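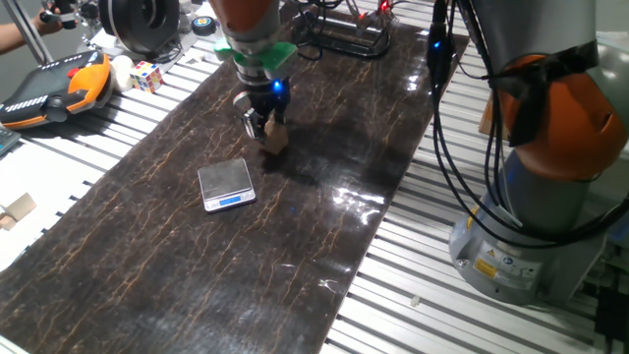 LUTUTSTEAD, 10 Feb 2023 — The Skitgate laboratory has worked under a written code of practice for its shared robot cells since last July. The code runs to 40 pages, applies to every bench where an arm and a person may be within reach of each other, and is maintained by the laboratory's safety and methods office. The head of that office, who asked to be identified by position only, met with us to discuss how the rules were written and which of them have proved hard to keep.

The code replaced a set of notices that had built up bench by bench. "We had good rules, but they lived in different places," the head of office said. "A technician moving from one cell to the next could be following correct practice at the first and breaking it at the second. That is a fault in the rules, and it should not be charged to the technician."

The first section deals with the teach pendant. It must lie on the table, screen up, where the operator can reach the red emergency stop without leaning over the work surface. Hanging it on a hook behind the operator is no longer allowed. Asked whether a place on the table did not add to the clutter, the head of office accepted the point. "It takes up room. We decided that we could give up the room."

Cells with two arms receive a chapter of their own. Only one arm may be in motion over the mat while a small-part task is being taught, and the second must be parked with its drives held. The operator is required to state aloud which arm is live before entering the work area. "People found that awkward for the first month," the head of office said. "It is still awkward when one is alone in the room. We ask for it all the same."

A good part of the conversation concerned small objects. Weighing and placing tasks at Skitgate use wooden blocks, and the code sets out how a block is to be brought to a scale: straight down, at reduced speed, with the fingers opened only when the block is at rest on the platform. The scale's own display must face the operator's side. Dropping a part onto the platform from any height is recorded as a handling error, even if the reading that follows is correct.

"A scale of that size is easily damaged by an arm," the head of office said. "The arm will not notice. The operator has to notice on its behalf, and the only way to do that is to go slowly enough to watch."

Skitgate logged 437 handling errors in the half year before the code and 358 in the half year after it. The office does not present these numbers as proof of success. Reporting rules changed at the same time, and several kinds of event that used to go unrecorded are now written down. "I would have been content with a higher number," the head of office said. "It would have told me that people were filling in the form."

Cables remain the least settled subject. The present text says that a cable bundle running down an arm must have enough slack for the full range of the joint and must not be able to catch on a fixture. It does not say how the slack is to be measured. Linia, which supplies the laboratory's training courses, asked for a fixed length. The office declined, on the ground that the arms in use differ too much in size, and the two sides expect to take the question up again when the code is next revised.

The rules on loose items are stricter on paper than in daily use, and the head of office did not dispute this. Objects used in other tasks, such as balls and puzzle cubes, may stay on the table if they are outside the programmed path and the operator has checked that path at low speed. "A completely bare table was in our first draft," the head of office said. "It lasted 2 weeks. The staff at Hakala, who share our procedures, told us plainly that they would not follow it, and I think they were right to say so."

Reaching into a cell is treated separately. A hand may enter at the far side of the table only when the operator holding the pendant has given a spoken reply. A nod is not accepted.

The next revision will cover floor markings and the labeling of tools kept at the bench. Comments from both sites will be taken in writing until the end of July, and the current text remains in force until the revised one has been signed.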